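3.2 Collecting the door episodes 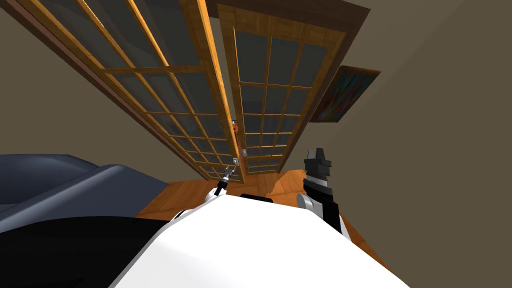
Figure 2. Simulated view from one door episode, with the glass-paned sliding doors ahead and both grippers raised in front of the robot's body.

We collected all of our door examples in simulation, and I'll admit I thought this would be the easy part. Zineb Badawi and I took turns driving the robot by teleoperation, and we ended up with 300 episodes for the Bultcombe set, each one 30 seconds or shorter. It took us most of June!

Doors turned out to be a nice test because so much of the view is stuff the policy should learn to ignore (walls, floor, a painting, a dark blue piece of furniture off to the left) and the part that matters is tiny. In Figure 2 the handle is a small orange-red thing on the wood where the two doors overlap, and the latch plate a little lower down is small too. The view is also steeply tilted. We kept tilted views like this in the training set – Kyrylo Pylypenko wanted to rotate them all level first, but I didn't want the policy to depend on a tidy horizon.

We saved the camera view, the joint positions and the open or closed command for each gripper. Gyula Oláh then went through every episode and threw out 31 of them, mostly ones where Zineb or I had let go of the controls too early (mostly me). The rest went into training as they were, pauses and clumsy second tries included. Section 3.3 covers how we split them.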